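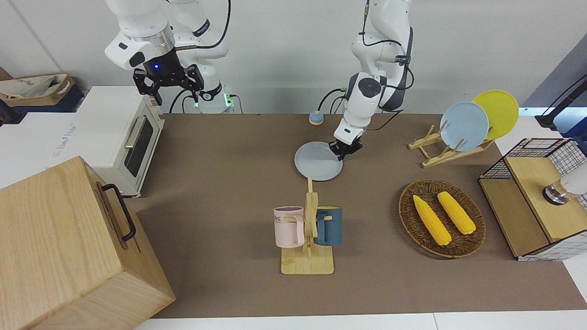
The counter that has to do everything

Small kitchens, one flat surface, and the stuff that earns a spot on it

Plates first. Everybody asks about the mugs but it's the plates that wreck a small kitchen. They need a place to be flat, or a place to stand up, and most counters give them neither. So they travel. Sink to table, table to top of the toaster oven, top of the toaster oven to who knows.

Thoa Lò moved into her place in August. 429 square feet, one window, a galley you cross in two steps. She'd had a real kitchen before that. "I brought all of it," she says. "All of it. Then I sat on the floor."

What she kept: a toaster oven, a mug tree, light blue plates, two bowls, one good pan. The rest went to her sister or out on the curb on a Tuesday with a sign.

The mug tree is the thing I'd fight for too. Pale wood, flat base, a post with short pegs. Old-fashioned, sort of a grandma item. But it goes up instead of out, and mugs are the one kind of dish nobody minds looking at. Pink one with lettering, dark teal with a yellow inside. You don't hide those in a cabinet.

Hanging rules, since people do write in about this. Heaviest mugs on the lowest pegs, opposite each other, or the whole thing leans. Handle all the way onto the peg. Leave a peg free. There is always one more mug coming.

Then the toaster oven. White, if you can get it, against a white wall. It reads smaller. Keep it at the back and keep space around it, the manual will tell you how much and the manual is right. Nothing stored on top. Thoa admits to bread. We had words about the bread.

And a mat. I resisted the mat for years, thought it was one more thing to wash. Phong Nghiêm talked me into it. He fits out rental kitchens for Treloar, 171 of them so far, and he puts down a brown mat before anything else goes on the table.

"People set things down gently on a mat," he says. "I don't know why. On bare table they drop them."

Brown because it hides coffee. Flat so a mug rack won't rock. He buys his from Skellier, by the roll, and trims them so a strip of the white table shows along the front. Looks finished that way, and you can grab the edge to wipe under it.

His other habit is the empty middle. Back for the appliance, front for the rack, and a patch between that nobody gets to claim. Plates land there, get dealt with, leave. He is strict about it. I have seen him move a clients fruit bowl without asking.
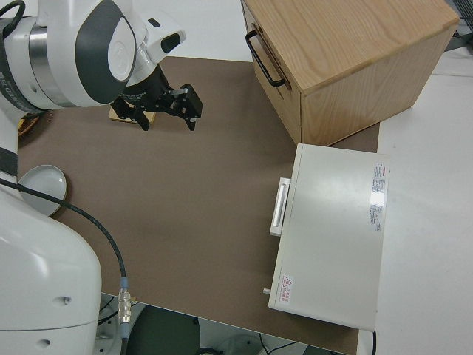 Small flat things, and where they go

A shallow white dish with a raised rim is worth more than any drawer organizer I've tried. Rings, the twist tie, half a lemon. It sits right on the mat and you stop losing stuff. Prilier makes a nice one but any saucer with an edge will do.

A little block of light wood is handy too. Phong keeps a few in his bag. Under a wobbly rack, under a cookbook, under the phone while the rice cooks. Sand the corners, skip the varnish.

Woven and wooden rounds, trivets and such, live off to the side. Hot pan comes out, round goes down, pan goes on it, round goes back. Thoa leaves hers out all day. Her call.

Cost, for those who asked teh last time: Thoa's whole setup, toaster oven included, came to $1,077 through Gendbridge, and that was mostly shelving for the other wall. The counter part was cheap. Mat, rack, dish. She's still looking for a third bowl.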